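Module 4 handout: Good practice at the two-arm bench

Read this before your first supervised session. It covers the house rules for shared-workspace handling with two arms and the parts of the Bromgate bench standard that you will be asked to work to. Bring it with you, as the session sheets refer to it by section.

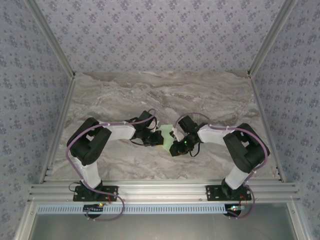
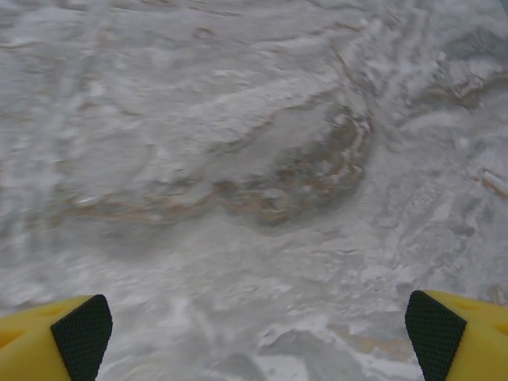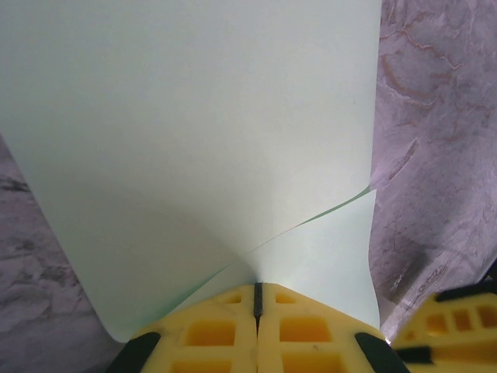

4.1 Why a handover needs its own rules. Most of the rules you met in Module 3 were written for one arm working alone. They assume that the only thing an arm can hit is the bench, the walls or the part. With two arms facing each other, each one is also an obstacle to the other, and the riskiest moment is the one where both grippers have hold of the same part. A thin, bendy part such as the pale green piece makes this harder. It bows when it is pinched, so its edges are not where a drawing of the flat part would put them, and a folded corner can stand well clear of the fingers. Plan the approach of the second arm for the shape the part takes in the grip.

4.2 Roles. In any handover one arm is the giver and one is the receiver. Write down which is which before you start and do not swap during a run. The giver holds still while the receiver moves. The receiver closes, the grip is confirmed, and only then does the giver open. If the grip cannot be confirmed, the receiver opens and backs away, and the giver keeps the part.

Students often ask whether both arms may move together once both have hold. At this bench they may not, unless the session sheet says so. Two arms moving a stiff part can load each other's joints without either one reporting a fault until quite late. With a soft part the loads are small, but the part creases or tears and the run is wasted.

4.3 Speed and clearance. The bench limits are:

Closing distance at which the receiver must drop to slow speed: 300 mm
Arms allowed in motion inside that distance: one
Failed grips in a row before you stop and call the supervisor: 2
Pause after any stop before a restart: 5 seconds

The pause is counted from the moment both arms are still. It is not counted from the moment the button is pressed. The Arnex controller will accept a restart earlier than this, so the rule depends on you and not on the software.

4.4 Cables. Cables that run along the outside of an arm need slack at every joint, and slack is what catches. Before each session, move each arm by hand through the range it will use and watch the loops at the elbow and the wrist. A loop should not reach the other arm at any point in that range. It should not pull tight either. If it does one or the other, re-dress the cable and go through the range again from the start.

Cable that hangs below the base of an arm is allowed, provided it stays clear of moving parts and of the place where you stand. Small boards mounted near the rail are live when the bench is on. Do not lean on them or rest tools there.

4.5 Finger pads. Check the inner faces of both fingers on both grippers. Look for lifting at the edges, shiny patches and anything stuck in the texture of the pad. A worn pad usually shows up first as a part that turns slightly in the grip, and people then waste an afternoon adjusting positions that were right to begin with. Replace pads in pairs. If you fit a new pad to one finger only, the grip centre shifts and the taught positions are no longer good.

Scuffs on the fingers themselves are normal and need not be logged. Cracks must be logged, however small – the finger comes off the same day.

4.6 The work surface. Clear the surface down to bare bench before homing the arms. Tools, spare parts, pens and mugs all count. If your session uses wrist cameras, open the grippers fully and check each camera view before you load a part. You should be able to see the tips of both fingers and the surface between them. A patterned surface is allowed under the Bromgate standard, but take a reference view with nothing on it first, as a strong pattern can be mistaken for the edge of a part.

4.7 Stopping. Either person at the bench may stop a run at any time and does not have to give a reason. After a stop with the part held by both arms, do not open both grippers. Open the receiver, back it away by hand, then deal with the giver. The Orker sheet clipped to the bench has the sequence in full.

4.8 Records. Fill in the log as you go and not at the end. For each run write the part, the giver, the result and any stop. "Failed" is not enough as a result. Write what the part did: slipped, turned, creased, dropped, stayed with the giver.

Reading for next time: Gisler bench manual, the chapters on teaching positions and on tool centre points. Bring your own log sheets. Sessions start at the time on the rota, and the pre-session checks in 4.4, 4.5 and 4.6 should be finished by then.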